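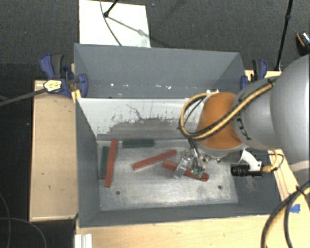
A grey bin with flared sides and a bare metallic floor, holding red and dark green bars.

Storage bin

A storage bin, or simply a bin, is an open or lidded container made for keeping goods, materials or produce in one place until they are wanted. The word covers a generous family of objects, from the little scoop-fronted trays that hold screws in a hardware shop to the great hopper-like vessels used for grain, and it has been stretched over the years to take in coal bunkers, wine racks, bread boxes and the household rubbish bin. This article is mostly concerned with the open kind used in sheds, shops, farms and workshops. Containers meant only for waste have a long and interesting history of their own and are touched on briefly below.

Contents
Name
Early forms
Shape and proportions
Materials
Paint and wear
Use on farms and in orchards
Use in shops and workshops
The Cluddale bin
Bins in the home
Care and repair
See also

Name

The English word is an old one. It comes from Old English binn or binne, a manger or crib, and in its earliest uses it seems to have meant something an animal ate out of, often woven. From there it was a short step to the corn bin and the flour bin, and both were well settled in everyday speech long before anybody thought of putting rubbish in one. In Australia and Britain the word on its own now usually means the rubbish bin, so that a person asking where the bin is will be shown somewhere to drop an apple core. In Canada and the United States the waste container is more often a garbage can, and bin has kept rather more of its older sense.

In the wine trade a bin is a place in the cellar where bottles of one kind are stacked together, and a bin end is what remains when the rest has been sold. Libraries, record shops and fabric stores all speak of bins too, generally meaning a waist-high box that customers are welcome to rummage through.

Early forms

People have stored dry goods in pits, baskets, jars and chests for as long as they have had dry goods to store, and the bin grew out of all of these without ever quite replacing them. Clay-lined storage bins built against the wall of a house are known from many early farming villages, where they kept grain off the floor and made it a little harder for mice to help themselves. Wicker was lighter and could be carried about, but it leaked anything finer than barley.

The wooden grain ark, a large chest with a lid, was a familiar piece of furniture in farmhouses of the Middle Ages. Many were put together with pegs so they could be taken apart for moving or cleaning. The miller's bin, built into the mill and fed from above, was a close relation and is the ancestor of the hopper.

Shape and proportions

Most open bins are wider at the rim than at the base. The slope, known as the draft or flare, does several useful jobs at once. It lets empty bins nest inside one another, which saves a great deal of room in a truck or a back shed. It also lets a moulded or pressed bin come cleanly away from its tool during manufacture, and it gives the person reaching in a bit of elbow room. A bin with perfectly upright sides holds more for the floor space it takes up, and straight-sided designs are preferred where containers stay full for most of their lives and are stacked on a rim or a set of corner posts.

Depth is a matter of some compromise. A deep bin swallows plenty, but whatever goes in first is likely to come out last, and anyone who has hunted for a missing glove at the bottom of a school lost property bin will know how long that can take. Shallow bins keep everything in view and take up more shelf. The common answer is the cut-away or hopper front, lowered so that the contents can be seen and lifted out while the back and sides remain tall.

Small round holes in the floor may be there for drainage, for fixings, or for airing the contents, depending on the trade. Orchard bins often have long slots instead, in the sides as well as the base.

Materials

Timber was the ordinary choice for centuries and still has its admirers. It is kind to fruit, easily mended with a hammer and a few nails, and pleasant to handle. It is also heavy, drinks up water, and can carry mould from one season to the next.

Sheet steel became common as pressing and welding grew cheaper. A steel bin stands up well to sharp or oily parts and can be made in almost any size, though it dents, rings like a bell when something is dropped in it, and must be protected against rust. Galvanising is the usual protection outdoors and paint the usual one indoors. Aluminium is lighter and does not rust, and is favoured where bins are lifted often. Stainless steel is found mainly in kitchens, dairies and hospitals, where it can be scrubbed and hosed.

Plastic has taken over much of the rest. Polyethylene and polypropylene bins are light, quiet and washable and come in cheerful colours, and many are recycled at the end of their lives. Long exposure to strong sun will turn the cheaper ones brittle - a real nuisance in an Australian yard.

Paint and wear

Grey is among the most usual colours for painted metal bins, followed by blue and green. Grey hides dust reasonably well, and parts in brighter colours show up nicely against it.

Wear on a painted bin follows where things rub. Sloping panels tend to collect scrapes from items sliding down them, while the upper walls may keep a smooth finish for years. Chips gather along folds and lower edges, where the coating is thinnest and takes the hardest knocks. Some owners leave the floor bare from the beginning, as the paint there would soon be gone. A bare metal floor takes on a soft, cloudy look with handling, and fine brush marks in it may catch the light quite prettily.

Use on farms and in orchards

The bulk fruit bin, moved by forklift or by a tractor with forks on the back, changed the work of picking a good deal. Pickers empty their bags gently into the bin between the rows, and the full bin goes off to the cool store without the fruit being handled again. Before that, fruit travelled in small wooden cases, each of which had to be lifted by hand several times over on its way to market.

In the Flallano district, where apples and late pears are the main crops, the local packing shed at one time kept 1,262 timber bins in circulation, each branded on the end with the grower's mark. Bins from neighbouring properties were forever getting mixed together, and a sorting day was held each February before the harvest began in earnest. The custom carried on as a kind of social occasion well after plastic bins with moulded numbers had made it unnecessary.

Wool bins, potato bins and nut bins all follow much the same pattern, with differences in how they are aired. Potatoes want darkness as well as moving air, and are usually covered.

Use in shops and workshops

In a workshop the bin is a way of keeping like with like. Nuts, washers, offcuts and finished parts each have a container, and a glance along the rack tells the storekeeper what is running low. The two-bin system is a well-loved way of managing this: stock is drawn from the front bin until it is empty, the full one behind is brought forward, and the empty one becomes the order for more. It needs no paperwork to speak of and suits small items that are used steadily.

Shops use bins for loose goods sold by weight, such as rice, lollies, birdseed and dog biscuits, and for marked-down stock. The bargain bin depends on a certain amount of muddle for its appeal, and shopkeepers have been known to stir a tidy one up again.

The Cluddale bin

The Cluddale bin is a regional pattern of open steel bin with a low front, a high back and folded carrying lips on either side. It takes its name from the town of Cluddale, where a sheet metal works turned it out for the railway stores and later for general sale. The standard size was 58 centimetres across the rim, and a half size was made for bench use. The steel was folded from a single sheet and spot welded at the corners, and the bins left the works in a flat mid-grey.

A competing design from Plaltport had a separate back panel held on with bolts, so that a damaged one could be replaced. It was the more expensive of the two and sold mainly to the port's ship chandlers, who were hard on their containers. Both patterns turn up at clearing sales, often with several coats of house paint over the original finish, and they are popular nowadays as planters and firewood holders.

Bins in the home

The kitchen once had bins for flour, sugar and bread, either as separate tins or as deep tilting drawers built into the dresser. The Koo cabinet, a free-standing kitchen cupboard sold by mail order, included a flour bin with a sifter at the bottom that could hold up to 10 kilograms. Fitted kitchens did away with most of these, although the bread bin has hung on stubbornly and the pull-out drawer for recycling might be thought of as a grandchild of the tilting flour drawer.

Toy bins, laundry bins and the large lidded tubs kept under beds are all descended from the same idea. Household waste is now commonly sorted into three kerbside bins for general rubbish, recycling and garden clippings, with lid colours that vary from council to council and cause a little confusion whenever somebody moves house.

Care and repair

A metal bin needs little more than an occasional wipe and a look at the seams. Grit left in the bottom scratches the floor and works its way into folded edges, where it holds moisture. Light surface rust can be rubbed back with steel wool and touched up with a suitable primer and enamel. Timber bins should be dried thoroughly before they are stacked away for winter, with battens between them so the air can get through. Cracked polyethylene can sometimes be welded with a hot-air tool and a filler rod of the same plastic, but household glues seldom hold on it for long.

See also

Basket
Crate
Grain ark
Hopper
Kerbside collection
Manger
Pallet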